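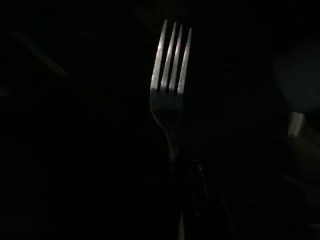

Tenedor metálico de cuatro púas sobre fondo oscuro.

4. Puesta en marcha del control de acceso en conciertos al aire libre

Esta sección se aplica a los recintos que usan el lector Skivgate con la aplicación Jamurer. El equipo debe estar montado y conectado a la red (sección 3).

4.1 Preparar la sesión

1. Encienda el lector y espere a que el piloto quede fijo en verde.
2. En Jamurer, abra Eventos > Nuevo e introduzca el nombre del concierto y la hora de apertura de puertas.
3. Indique el aforo autorizado. El valor de fábrica es 1000.
4. Cargue la lista de entradas vendidas y pulse Sincronizar.
5. Compruebe que el total en pantalla coincide con el de taquilla.

Nota: si el festival dura varias jornadas, cree un evento para cada una. Los abonos se validan de nuevo cada día.

4.2 Asignar las puertas

1. Seleccione Puertas y añada un lector por acceso.
2. Marque la puerta 2 como entrada de artistas y técnicos. Los pases de este grupo no descuentan aforo.
3. Guarde los cambios y lea una entrada de prueba en cada puerta.

Precaución: no apague el lector durante la sincronización. Se puede perder el registro de entradas ya leídas.

Si aparece el código 241, la entrada ya ha sido utilizada. El código 564 indica que pertenece a otro evento; remita al asistente a taquilla.

Para anular una lectura, consulte la sección 6.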